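**Bandwood mug painters land big conference order**

Busy start to February for the Bandwood painting studio. Caradog Howells and Myfanwy Kneath have been asked for 100 hand-painted mugs, every one with a guest's name on it, for the Maddocks annual awards dinner. Biggest order yet. Previous best was 40, for a retirement do at Closter.

The names go on last, in Myfanwy's script, after the border and the firm's crest. Colours are navy and a sort of mustard. Caradog wanted green, lost that one. Each mug gets two coats and is baked overnight, so they can only finish up to 6 a day, and teh guest list is still changing. Late names will be done on the morning of the dinner if they have to be.

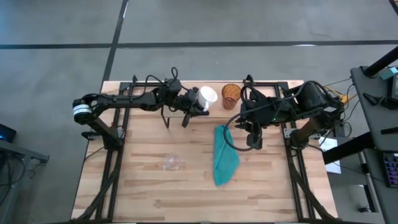 Maddocks are paying for gift boxes as well, plain card with a ribbon, from Zurkar. Those are due any day. Total bill comes to £3000 including delivery, which Myfanwy says will go on a second kiln and some decent brushes.

Anyone after christening or wedding pieces should know the waiting list is now closed untill the dinner is out of the way. Existing orders are safe. Collections as normal from the side door, before 4pm please, and bring your slip.

A few spare mugs with spelling mistakes will be sold off cheap at the counter. Two Geriants so far. First come first served.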